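Memolis hand gripper

From the Skalov workshop encyclopedia

The Memolis is a hand-held two-finger gripper used to record grasping motions for later use on a robot arm. It is held by a person, who squeezes a trigger and does the work the arm will one day be credited with. The fingers are built to the same pattern as those of the Iwasaki arm at the same site, so that a motion made with one can be repeated by the other, in theory and on most mornings.

This article covers the setup and upkeep of the hand unit. For the arm, see Iwasaki cell.

Construction

Each finger is a short linkage ending in a rectangular pad. The pads are dark, matte and blocky, and are fixed by screws. The pivots turn in brass-colored bushings, the only part of the tool that anyone has ever called handsome. The trigger, spring and camera bracket sit in the handle, which was redesigned by Wissam Smadi after the first version proved comfortable only for Wissam Smadi.

Setup

A new or rebuilt unit is set up on a plain table. The fingers are opened all the way and held just clear of the surface, and the operator checks that the pads face each other squarely. They are then closed slowly on nothing. If one pad arrives before the other, the linkage on the late side is loosened at the handle, nudged and tightened again. The manual calls this a single adjustment. Experienced hands set aside the time for three.

The camera is checked next. Both pads should be in view with the fingers open, and the gap between them should sit near the middle. A bracket that has slipped by a hair will produce a full day of recordings in which every object seems to be dodging to the left.

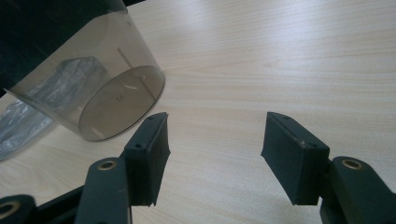
The last step is a run of practice grasps on light household objects, preferably a mixed lot. Clear plastic is the hardest on the camera and is therefore popular with whoever is doing the testing and unpopular with whoever has to read the results. Soft packaging comes next, as it changes shape each time it is touched and holds no opinion about where its edges are.

Maintenance

Pads wear first along the upper edges, where they knock against tables. Light scuffing is harmless. A pad is replaced when its flat face is rounded or when it rocks on its screws — whichever is noticed first, usually by someone borrowing the tool. Pads are always changed in pairs. A unit fitted with one old pad and one new one will close slightly off center, and was once blamed on the software for most of August.

Bushings are wiped and inspected every 1,000 grasps and replaced when side play can be felt at the pad tip. Oil is not used. It creeps down the arm to the pad, and a gripper with oiled pads is mainly a device for dropping things.

Screws are checked at the start of each session with the small Hetico driver kept in the case. The driver is listed as part of the tool and has its own entry in the parts register, under number 471, along with a history of disappearances.

Known faults

Slow opening is nearly always a tired return spring. Clicking at mid-travel points to a dry or cracked bushing. A finger that stops short has generally met a crumb.

See also

Iwasaki cell; Pad wear; Return springs; Missing tools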